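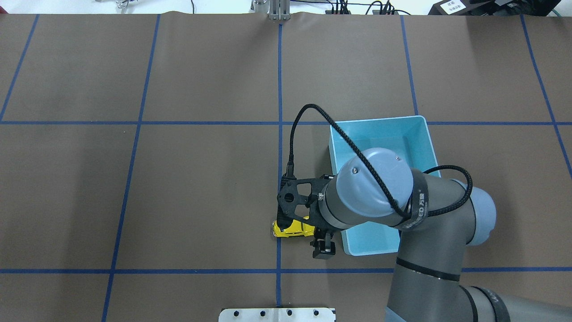
Masach cell, pre-session inspection and method checklist
Grid placement study, pick and place of small rigid objects
Completed by: Gülizar Işık
Reviewed by: Filippos Makris
Session: Saturday, start 8:40 a.m.

Status codes: OK = meets the requirement. C = accepted with comment. F = fix before the next run. NA = does not apply to this session.

Section A. Work surface

A1. Paper covering lies flat inside the grid. C
Faint creases and wrinkles, more of them along the upper edge. Depth error from creases was checked last month and stayed below what the gripper tolerates. Replace the sheet if a crease crosses a cell used for scoring.

A2. Blue tape fully adhered, no lifted ends. OK

A3. Tape lines match the layout file. C
Several of the top-to-bottom strips lean or slant. Do not re-lay them. The layout file stores the measured line positions, and cell membership is computed from those. Straightening a strip by hand invalidates every trial scored against the current file.

A4. Base plate bolts torqued and marked. OK

A5. Equipment behind the paper stays outside the reach limit. OK
The limit is set in the controller. Confirm it after any restart, as the safety configuration has once loaded from an old backup.

Section B. Arm and cabling

B1. Joint covers seated, no gap at the rim. OK

B2. Gripper cable has slack through full wrist rotation. C
The loop rises well above the wrist. It clears the joint at all taught poses, but it can enter the overhead view when the wrist is turned past the third waypoint. Perihan Ersoy asked whether it should be tied down. Tried in January: the connector took the strain and the gripper dropped out twice. Leave the loop as it is and discard occluded images during filtering.

B3. Second cable free of pinch points near the wrist. OK

B4. Gripper bracket screws tight. OK
Checked with the arm in protective stop.

B5. Finger alignment, jaws closed on gauge block. F
Offset at the tips is within the limit but larger than at the last inspection. Realign before the Vindico object set is run.

B6. Emergency stop tested from both positions. OK

B7. Speed limit set to the reduced value for attended runs. OK

Section C. Objects and bin

C1. Bin in its registered position. OK
The light blue bin has to be registered again if it is bumped. A shift smaller than one tape width is hard to see from the operator's seat, so use the registration routine and do not judge it by eye.

C2. Test object matches the object sheet. OK
Yellow toy car, small. Held between the jaws. The car is the reference object for the orientation test and must not be swapped for another color.

C3. Object free of residue from tape or cleaning fluid. OK

C4. Grip force at the reference setting. C
Hatice Karaca notes that the setting was chosen for the Ludent blocks. It holds the car, but the car can rotate slightly in the jaws if it touches the paper at an angle. Rotation after contact is scored as placement error, with no correction.

Section D. Method

D1. Target cells drawn from the random list, not picked by the operator. OK

D2. Operator does not see the policy label during scoring. C
The label still appears in the log window. Minimize the window until the software is changed. Perihan Polat has the change request.

D3. Success criterion read aloud before the first trial. OK
A placement counts when the whole object footprint is inside the target cell and the jaws have opened. Contact with tape is a miss. — Filippos Makris: please keep the strict version. The first draft allowed partial overlap, and two scorers disagreed too often near the lines.

D4. Failed trials kept in the record. OK
The training set holds 3,762 demonstrations. The evaluation set is separate and now stands at 115 trials, failures included.

D5. Warm-up completed. OK
10 cycles without an object. Warm-up cycles are not logged as trials.

D6. Results reported per cell as well as overall. C
The overall rate hides the weaker cells. In the Ağca comparison the learned policy and the scripted baseline scored nearly the same overall, while the learned policy did worse on targets close to the bin wall. The likely cause is wrist clearance, but this has not been tested separately. The report should state that plainly.

Open items
B5, finger realignment: Gülizar Işık, before the next session.
D2, log window label: Perihan Polat.
D6, separate test of wrist clearance with the bin removed: Hatice Karaca to write the protocol, 7 trials per cell.

Cell released for attended operation only. Unattended runs stay blocked until B5 is closed.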